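December, evening

Woke at six to rain and couldn't get back to sleep, so I got the seed boxes down from the wardrobe and went through them. The broad beans are fine. Half the leeks are past their date and I threw them out. I have nine packets of lettuce and have no idea why I keep buying it.

Walked to the Drenent office after breakfast to pay for the allotment. It has gone up to 270 for the year. Walter Echeverri was in the queue ahead of me, paying for his two plots and complaining about the water. He says the tank on the top path has a split in it and holds 900 litres at best. They want 1040 for a new one. I said I would put something in if the others did. He wants to give up his lower plot in spring and asked if I would have the raspberries. I said yes to the canes but no to the plot — my knees won't stand another one.

Had a cheese roll on the bench by the bus stop, then went up to the site. The fleece had blown off the winter cabbages again and something has been at the outer leaves, pigeons I think. Pegged it back down with bricks. Dug over the end bed where the potatoes were and found a good handful I had missed. Stopped when it got too sticky. The shed door still catches at the bottom and wants planing.

Glass tumbler, drinks machine, mug under the spout.
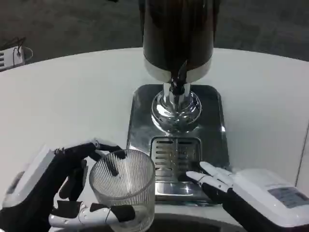
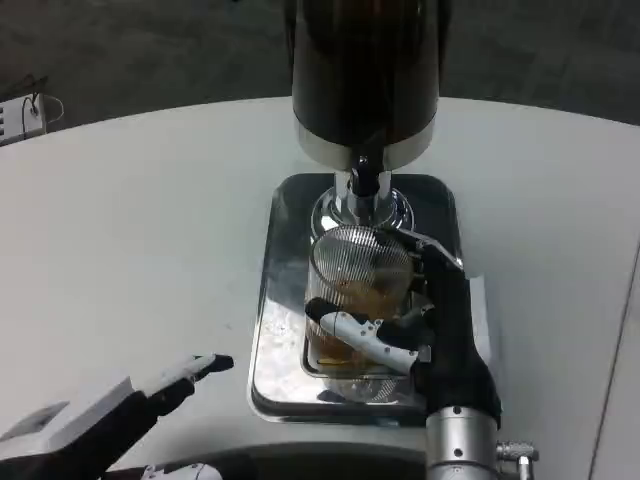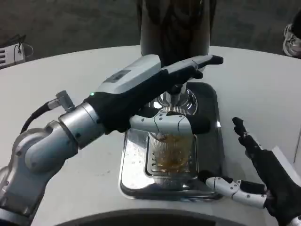 Home by four and put the potatoes on to boil. They were a bit waxy but fine with butter. Monti rang while I was eating and talked for half an hour about her kitchen floor. She has gone for the grey tiles after all. She is coming up after Christmas if the trains are running, and I'm to find out whether the back bedroom radiator can be made to work. I bled it tonight and it is still cold at the bottom.

Must order onion sets this week, and ask Walter what sort his raspberries are. I think they are the autumn ones, in which case they can all be cut down in February.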